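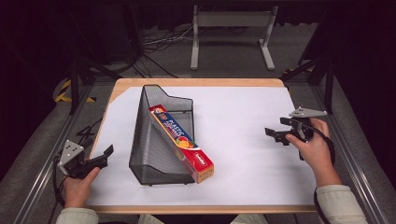
**Trusley Robotics Club: second progress report to the Pindeo Fund**

Prepared by So-ying Yuen, club lead. Covers the period from the start of term to the end of October.

## Where we are

The club has met twice a week after lessons, from 3.45 until 5.15. We are on schedule with recording and behind on training. Spending is within the grant, apart from one item explained under Money.

The project is called Sorum. Students show a household task by hand, using a pair of hand-held grippers, and the recordings are then used to teach a two-armed robot the same task. The first report covered building the table frame and fixing the metal plates to the grippers. Both jobs are finished and have needed no further work apart from tightening.

## Recording

We had 1,068 usable recordings at the end of September and have 1,397 now. The target for the whole year has not changed.

There are four tasks on the list:

| Task | State |
|---|---|
| Folding a tea towel | Finished |
| Putting lids on tubs | Finished |
| Boxes and the mesh file holder | In progress |
| Sorting cutlery | Not started |

The file holder task is the slowest so far. A long box of plastic wrap is the hardest item in the set, as it can end up lying across the holder with one end sticking out over the front. The students disagreed over whether a recording that ends like that should be kept. We decided to keep it but label it separately, and Year 12 went back through the earlier recordings to label those as well. That took most of two sessions.

We also put white paper over the tabletop. The black holder shows up better against it than against bare wood, and the paper is cheap to replace when it gets marked.

## Training

The first model was trained on the tea towel recordings only. In 40 trial runs on the arms it finished the fold in 22. Most of the failures were at the second corner — the robot closed its grip too early and came away with nothing. The students want to try again with slower demonstrations before changing anything else, and I have agreed to that.

No model has been trained on the other tasks. The school computer we were using was needed elsewhere for three weeks.

## Students

Sixteen students are on the register and attendance is usually twelve or more. The Tu group, our Year 9 beginners, have now all had a turn with the grippers.

## Money

Cables cost more than planned. We bought longer ones after the first set pulled tight when both arms reached across the table. I would like to move £85 from the travel line to cover this, and need your agreement in writing.

## Next period

- Finish the file holder task
- Start on cutlery
- Retrain the tea towel model and repeat the trial runs
- Send you the labelled recordings list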